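Lire un communiqué de prises de commandes sans se faire avoir

On me demande souvent comment je fais pour éplucher les résultats trimestriels des fabricants de pompes, de vannes et de compresseurs en moins de temps qu'il n'en faut pour boire un café. Bon, j'exagère un peu (le café est grand), mais la méthode tient en quelques étapes et je vous la donne comme je la pratique.

Prenons Brornix, que je suis depuis longtemps et dont le communiqué d'octobre est assez typique du genre.

Étape 1 : séparer commandes et chiffre d'affaires

Le titre parle presque toujours de ce qui brille le plus. Chez Brornix, c'étaient les prises de commandes, en hausse de 20 %. Très bien ! Mais une commande, c'est une promesse de travail, et le chiffre d'affaires, c'est ce qui a été livré et facturé. Je note les deux sur une feuille, côte à côte, avec la même période de l'année précédente en dessous. Si le communiqué ne donne pas l'un des deux, j'ouvre le PDF complet et je vais droit au tableau.

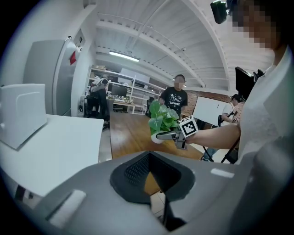

Un coin de table blanche, un boîtier blanc posé près du bord.

Étape 2 : calculer le ratio commandes sur facturation

On divise les commandes par le chiffre d'affaires, c'est tout. Au-dessus de 1, le carnet se remplit. En dessous, il se vide. Brornix annonçait 100 millions de commandes pour une facturation que je vous laisse retrouver en annexe, et le ratio passait tout juste la barre. Attention aux annulations : certains groupes les déduisent, d'autres les glissent dans une note de bas de page -- et là, il faut de bons yeux.

Étape 3 : retirer les acquisitions et les devises

Brornix avait racheté Feklow, un petit spécialiste des joints mécaniques, au printemps. Forcément, ça gonfle les commandes. Cherchez la ligne « croissance organique » ou « à périmètre comparable ». Ensuite, vérifiez si le chiffre est à taux de change constants, parce que les deux corrections ne sont pas toujours faites ensemble. Makis Kyriakidis, avec qui j'ai longtemps partagé un bureau, surlignait l'une en jaune et l'autre en vert, et je le fais encore.

Étape 4 : regarder division par division

C'est mon étape préférée. Une moyenne de groupe peut cacher une division pompes en pleine forme et une division services qui patine. Chez Skilex, le concurrent direct, environ 70 % des commandes venaient d'une seule division, et d'un seul gros contrat à l'intérieur de celle-ci. Enlevez le contrat, refaites le calcul, et comparez. 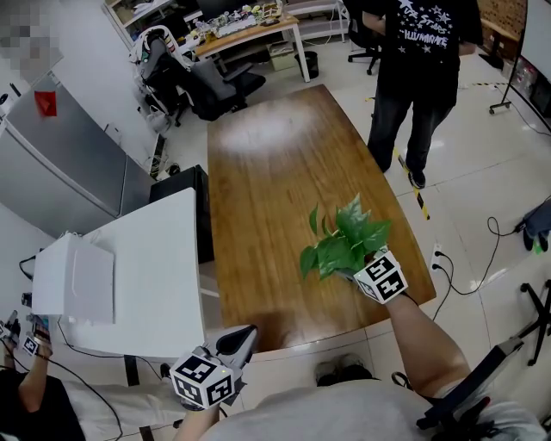
Une bouture au feuillage panaché, tenue au-dessus de la longue table en bois.

Étape 5 : lire les perspectives en dernier

Je garde la phrase du directeur général pour la fin, sinon elle me colore tout le reste. Celle de Markos Drakos, chez Brornix, parlait d'une « dynamique encourageante » dans le pétrole et le gaz. Je la compare mot à mot avec celle du trimestre d'avant : si « solide » est devenu « encourageante », je mets un point d'interrogation dans la marge.

Un dernier truc pour ceux qui veulent garder une trace : un simple tableur suffit, une ligne par trimestre et une colonne par division. J'ai commencé le mien avec Tsoukalas, un fabricant d'échangeurs de 3 000 salariés que je trouvais facile à suivre, et j'ai ajouté les autres au fur et à mesure. Je le mets à jour le dimanche matin, quand la maison dort encore.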